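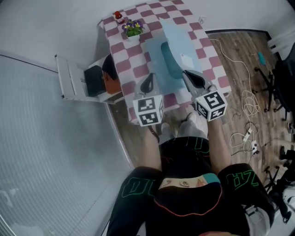
Figure 3. Bimanual collection at a tabletop station, seen from the head camera. The operator holds one gripper in each hand; the white cubes carry the fiducial markers used for tracking.

3.2 Collection by the student teams

The demonstrations were recorded by students in the second-year project course at Clastley. The course ran from October to early June, and the last recording session was held on 4th June. Students worked in pairs. One student was the operator and the other kept the log, and they changed places after each block of 12 takes.

The operator sits at a small table and works with two hand-held grippers (Figure 3). Each gripper has two gray fingers with black pads on the inner surfaces and a white cube at the base. Square black-and-white markers are printed on the cube. We estimate the pose of each gripper from the markers in the head camera video, so at least one marker face has to stay in view during a take. The first teams lost many takes by rolling the wrist inward near the end of a reach. From the third week on, every team did a short practice block before recording, and the log keeper called out when a cube turned away from the camera.

We did not fix the layout of the stations. Teams chose their own tablecloth, objects and background items, and were asked to change at least one of them between blocks. Chairs, bags and cables near the table were left where they were. Segers had argued for a plain white table in the pilot, but the policy trained on the pilot data did poorly as soon as the table was covered with patterned cloth, and the rule was dropped.

A take starts with both grippers open above the near edge of the table and ends when they are back in that position. The task is given in one line on the log sheet, for example "move the curved part to the left of the card." Operators were free to choose which hand to use first. Where an object slipped, the take was kept if the operator recovered it without putting a gripper down.

In total the teams recorded 1,021 takes. Of these, 241 were removed: most had a tracking gap longer than 2 seconds, and the others had a wrong or missing log line. Two of the authors checked the removed takes separately and settled the few disagreements by watching the video together. The remaining 780 takes make up the Luteo set used in Section 4.

Van Dijk ran the weekly review with the students. Changes to the log sheet that came out of these reviews are listed in Appendix B.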